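Cleaning and Sorting Small Toy Animals: Guidance for Playrooms and Lending Shelves

Dernine Toy Library, Saltness Branch
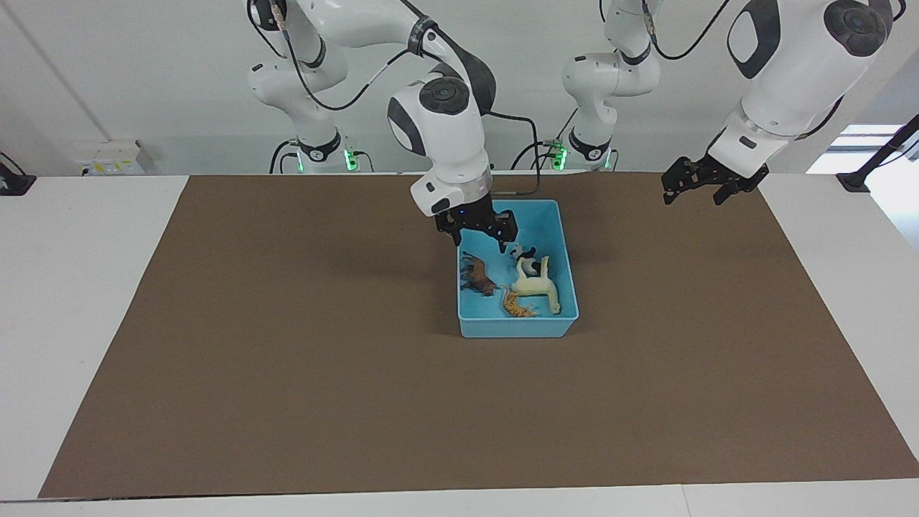 Toy animals in a light blue plastic bin on a brown mat.

Small plastic animals are among the most frequently borrowed items in the Dernine collection, and they pass through a great many hands. This page sets out the procedure used at the Saltness branch for cleaning, checking and sorting them between loans. It may be followed equally well at home, in a nursery or in a waiting room where toys are shared. The method applies to solid or hollow moulded plastic figures. Animals covered in flock or fabric, and those containing batteries, should be dealt with separately as described towards the end of the page.

What is required

A plastic bin with smooth sides and no holes in the base
A second container for rinsing
A washing-up bowl or sink
Mild washing-up liquid
A soft toothbrush kept for this purpose only
Two clean, dry towels
A large mat or cloth for the working surface
The contents card for the set

A light-coloured bin is preferred. Dirt, loose paint and small broken pieces show up readily against a pale floor, and a dark figure is not easily overlooked at the bottom. The mat protects the table and prevents figures from sliding or rolling when they are set down. It should be wiped before each session and left to dry flat.

Preparing the set

1. Clear the table and lay the mat so that it does not hang over the front edge, where it may be caught by a sleeve.

2. Check the contents card against the set before any water is used. If an animal is missing, enter this on the card at once and contact the borrower in the usual manner.

3. Place the animals in the bin in small groups. Figures should lie in a single layer and should not be piled on top of one another. Horses, cows and other long-legged animals may be laid on their sides, as they seldom remain standing once the bin is moved.

4. Remove any saddles, riders, harness or other detachable parts and put them in a separate dish. Detachable parts are washed last.

Inspecting each animal

Inspection is carried out before washing, while any damage can be seen clearly, and again after drying. Hold each figure under a good light and turn it fully round. Attention should be given to the following points.

Ears, horns and tails. These are the parts most likely to be bitten or bent. A bent tail may be left in service. A tail that has split, or that moves freely at the join, should not be.

Legs and hooves. Press each leg gently. Fine white lines in the plastic show where it has been strained, and a figure with such lines at the top of the leg should be set aside for a second opinion.

Paint. Light wear on the back and nose is acceptable. Paint that flakes or lifts when rubbed with a thumb is not, and the animal should be withdrawn.

Seams. Hollow figures have a seam along the belly or the back. An open seam admits water, which cannot be dried out reliably.

Any figure small enough to present a choking risk must be stored only in sets marked for older children. Where there is doubt, the figure is to be treated as small.

Washing

1. Fill the bowl with warm water at 30 degrees and add a little washing-up liquid. Hotter water may soften older plastic and dull the paint.

2. Wash the animals one at a time. Do not leave them to soak – hollow figures in particular should be in the water for as short a time as possible.

3. Use the toothbrush on manes, hooves and any moulded texture, brushing in the direction of the moulding. Painted eyes should be wiped with a fingertip only.

4. Rinse in clean water and shake off the excess.

5. Change the water when it becomes cloudy and, in any case, between one set and the next.

Solvents, bleach and scouring powders are not to be used. Sticky residue from labels can usually be removed with a little cooking oil on a cloth, followed by a second wash.

Drying

Lay the animals on a towel with space between them. Pat each one with the second towel, then leave the set in a well-aired room for at least 2 hours, turning the figures once. Hollow animals should be placed with any small hole facing downwards. Radiators and hairdryers are not suitable, as direct heat may warp the legs and prevent the figure from standing.

Wash and dry the bin while the animals are drying. The corners should be wiped with particular care, as grit collects there and will scratch paintwork when the bin is carried.

Sorting and returning to the shelf

The Saltness branch sorts toy animals by setting and then by size. Farm, woodland, sea and safari animals are kept in separate bins. Mixed sets are permitted where they were donated as such, and these carry their own card. The largest set currently held is number 805, known as the Pimis farm, which contains 19 animals and is shelved at floor level on account of its weight.

When the figures are completely dry, repeat the inspection and return them to the bin with the heaviest at the bottom. Replace detachable parts in a drawstring bag and lay the bag on top. The contents card should be signed and placed so that it can be read without opening the bin.

A bin should never be filled above its rim. If the animals no longer fit, the set must be divided and a second card written.

Flocked, fabric and battery-operated animals

Flocked figures should be brushed lightly with a dry, soft brush and must not be placed in water. Fabric animals are washed according to their sewn-in label. Where the label is missing, surface cleaning with a damp cloth is the only permitted method. Battery-operated animals should have their batteries removed, be wiped with a well-wrung cloth and be left open until the compartment is dry. Screws are to be replaced and tightened before the item is returned to the shelf.

Withdrawn items

Broken figures are not to be repaired with glue and lent again. Sound animals that have merely lost their set may be placed in the Shih Room, where they are available for supervised play during opening hours. Items unfit for any use should be put in the marked sack beneath the counter and removed from the contents card on the same day.

Borrowers are asked to return sets free of sand and modelling dough wherever possible. A quick rinse at home is welcome, provided that the animals are dry before the lid is put on.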